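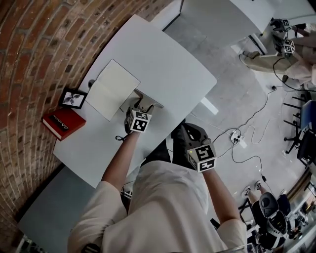
Two hand-held grippers and an open notebook at one of the Prallura tables.

Teaching by hand, one notebook at a time

The Prallura project has reached its second round of demonstrations, and members keep asking when there will be a robot to look at. Not yet. What there is, most weekdays and a long Friday, is people with a gripper in each hand doing small desk jobs while the marker cubes on top let the software work out where the hands went. The recordings are then supposed to teach a pair of arms to do the same.

The first round gave us 215 recordings of desk tidying. After checking, 198 were kept. The rest were thrown out, mostly for lost markers, and I have no quarrel with that. My quarrel is with what we plan to say about the ones that stayed.

The project page says the method "captures natural human skill." I took a turn in April and there was nothing natural about it. You move slowly. You hold your elbows out so the cubes don't get hidden. Turning one page of a notebook, a thing I have done since I was five, took me 11 tries before I got one I would have shown to anybody. If an arm does learn from that, it will learn how a careful person behaves with a trigger and two jaws in place of ten fingers. Maybe that is good enough. I would like to see it tested before it goes on a poster.

There is also the matter of the tables. Every recording so far comes from the same room, with the same brick wall and much the same light. Petridis, who are supplying the arms, have told us this can be fixed later with more variety. Lostureo said something similar about their drawer sorting work, and we are still waiting to hear how it did outside their own building.

To be fair, the grippers are easy to pick up, and a new person can be making usable recordings in about two hours. That is a good deal faster than the remote-control setup at Cluvislow, where I spent most of a morning learning to miss a cup.

The next round covers books and small desk items. Sign-up is by the door as usual. Wear sleeves you can push up.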